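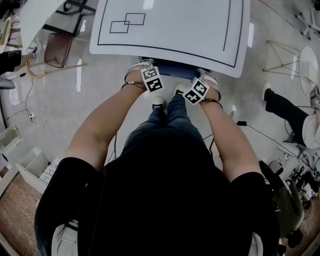
Vie de l'immeuble : la table de la salle commune

La grande question de l'automne est tranchée. Après 9 réunions, dont 2 sans café, la salle commune du rez-de-chaussée garde ses tables pliantes. Celles que proposait la maison Birnemell, en chêne massif et livrables en août, resteront dans leur catalogue, où elles sont d'ailleurs très belles.

Rappelons les faits pour ceux qui ont eu la sagesse de ne pas suivre. En août, un pied de la table du fond a cédé pendant le goûter des locataires du bâtiment Clilholm. Aucun blessé, un clafoutis perdu. Le lendemain, trois courriels réclamaient un remplacement complet du mobilier, un quatrième demandait qui récupérait le plat. Il est toujours à la loge, lavé, et commence à y prendre ses habitudes.

Le devis pour le chêne a fait naître deux partis. Les uns voulaient du durable, les autres voulaient surtout pouvoir ranger. Junaid Dhanial, du quatrième, a réglé l'affaire en demandant à quatre partisans du chêne de porter jusqu'à la réserve l'ancienne armoire, à peu près du même poids que la table convoitée. L'armoire est restée dans le couloir jusqu'au soir et le vote a suivi.

On répare donc. L'atelier Sturano change les charnières et les embouts, à raison de 40 euros la table, déplacement compris. Ceux qui trouvent que c'est cher sont invités à consulter le procès-verbal de la sixième réunion, où la question occupe quatre pages. Ceux qui trouvent que c'est donné aussi.

Quelques usages, tant que nous y sommes. Les tables se replient plateau contre plateau. On les porte à deux, on ne les traîne pas – le carrelage du passage Talpur en garde un souvenir en forme d'éclair. Les traces de feutre partent à l'alcool ménager, les traces de colle ne partent pas. Quant aux chewing-gums, nous pensions que cet âge était passé pour la plupart d'entre nous.

La salle se réserve toujours sur le cahier de l'entrée, au stylo. Les réservations au crayon ont une fâcheuse tendance à changer de nom dans la nuit. Prévoyez aussi de rendre la clé le soir même : le double est chez la gardienne, le double du double est introuvable depuis le printemps, et la serrure, elle, n'a pas été mise à l'ordre du jour. Elle le sera à la prochaine réunion, avec l'éclairage du local à vélos et le plat à clafoutis, s'il n'a pas été réclamé d'ici là.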